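About us

Prirent is a small software company, and we've been at it long enough now that we've stopped saying "startup" at family barbecues. We write the control, perception and planning code that lets a pair of robot arms work together on one object. Most days, that object is a piece of flat-pack furniture.

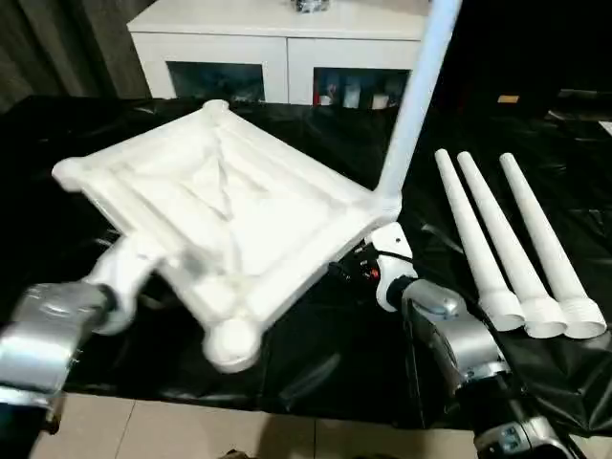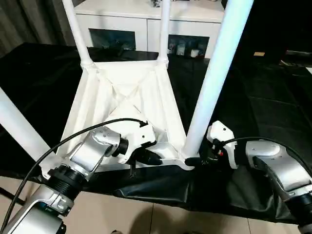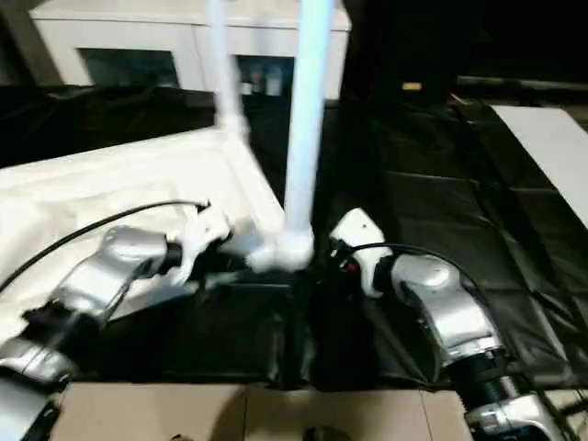
How we got going

We began as a side project at Gerkmont, where a few of us were looking after motion planning for single arms and kept wandering back to the same conversation over lunch — what changes when there are two of them and they're both holding the same thing? Quite a lot, as we found. Each arm limits where the other can go, a small error at one wrist becomes a tug at the other, and the part you're trying to look at spends half its life hidden behind a gripper. We liked the problem so much that we left to work on it properly, and we're still very fond of it.

What we make

We have 2 products. Zollham is our planner. It takes a goal, such as a leg seated in its socket, and works out where both arms should hold, when one of them should let go and regrip, and how to get there without knocking elbows. Kim is the perception side, and it keeps a running estimate of where each part is and how it's tilted, even when most of it is out of view. White plastic parts on shiny black sheeting are a favourite test of ours, with all those reflections and very little colour to go by.

Both come with the tools we built for ourselves along the way: a log viewer, a replay tool, and a calibration routine that has had 4 complete rewrites (the current one is lovely, and we'd be happy to talk your ear off about it).

How we work

Every change to the planner is replayed against our library of 2,237 recorded runs before it goes near the arms. We keep the clumsy runs as well as the tidy ones, and 995 of them carry handwritten notes from whoever was at the bench at the time. Those notes have settled more arguments than any dashboard we've built.

Come and say hello

If you're working on something similar, or you're just curious, please get in touch. We favour long chats and the kettle is usually on. Visitors are welcome most afternoons from 2.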